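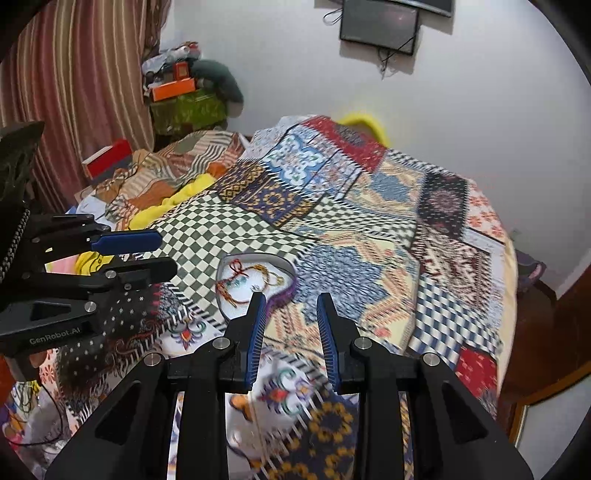 Astow Patchwork Quilt Cover Set
Arura Bedding, Tasodby range

Product code 547
Status: in stock, Ambrosio warehouse

The Astow is a printed patchwork quilt cover in a multi-panel layout. Rectangular panels in differing patterns and colours are set across the face, including checks, florals, medallions and diamonds. Several panels are separated by striped black and white borders. Ground colours include navy, red, pale yellow, black and white.

The layout does not repeat from side to side, so the cover has no left or right orientation. The reverse is plain.

Specifications
Face: cotton, plain weave, reactive printed
Reverse: cotton, plain weave, white
Closure: concealed buttons at foot, corner ties inside
Sizes: double, queen, king
Packed weight, queen: 1,370 g
Set contents: quilt cover and 2 standard pillowcases
Quilt inner: not included

Care
Machine wash cold, inside out, with like colours. Wash separately for the first cycle, as the navy and red dyes may release a small amount of excess colour. Do not bleach or soak. Line dry in shade. Warm iron on the reverse if required. Tumble drying is not recommended. Expect shrinkage of roughly 5 per cent in length after the first wash; the cut size allows for this.

Fitting
Turn the cover inside out and lay it flat with the opening at the foot. Tie the inner at all four corners before turning the cover right side out. Inners without corner loops can be used, but will shift.

Colour matching
Panels are printed in batches and shade may vary slightly between them. Customers ordering additional pillowcases should quote the batch number on the sewn-in label. Covers made before June 2020 carry the batch number on the packaging only.

Delivery and returns
Dispatched from Ambrosio on business days. Unwashed sets may be returned in original packaging. Pillowcases are not accepted separately from the set.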